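Simex 6 update stuck at 245 MB, anyone else?

mahawong_mike
So my Drukent tablet finally offered me the Simex 6 update last night and I was dead excited, been waiting since September. Download gets to 245 MB and just sits there. I've restarted it, cleared the updater cache, moved it right next to the router. Same number every time! Anyone got past this?

RekhaMaurya
Same here on the small Drukent. Mine crept up to 296 MB once and then told me the package was damaged. I've got 200 photos on it I haven't backed up so I'm not touching the reset option yet.

gukstead_fan
It's a staged rollout, they do this with every release. If it stalls you've probably been offered it early and your batch isn't open. Leave it alone for a few days and it'll sort itself.

mahawong_mike
But why offer it to me if it isn't open? On Simex 5 the button didn't even show up until it was your turn.

Chutima Wiriya
I don't buy the staged rollout thing, sorry. I've got build 2389 on mine and it came down in one go, but only after I turned off battery saver. With battery saver on, the updater drops the connection when the screen goes dark (mine did it four times before I twigged). Settings, Power, switch it off, then keep the screen awake until it says Verifying.

gukstead_fan
Battery saver has never made any difference on my Gukstead and that's running the same updater. Could just be coincidence that your batch opened when you changed it.

Chutima Wiriya
Could be! But four failures and then straight through? I know what I'd put my money on. Anyway it costs nothing to try. And Rekha, please copy those photos off first, the new gallery app took ages to rebuild its index and I had a proper wobble thinking I'd lost the lot. They all came back in the end. 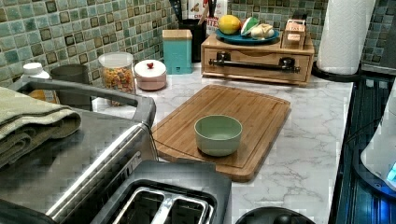
Kitchen counter, green bowl on the bamboo board

RekhaMaurya
Ooh I love those tiles. Right, copying mine to the laptop now, then I'll try the battery saver thing.

mahawong_mike
Battery saver off, screen on, it's gone past 245!!! Currently on 296 and still moving.

gukstead_fan
Fine, but I still say your batch opened.

RekhaMaurya
Mine says Verifying. Is it meant to sit on that for twenty minutes?

Chutima Wiriya
Mine took longer than that, leave it plugged in.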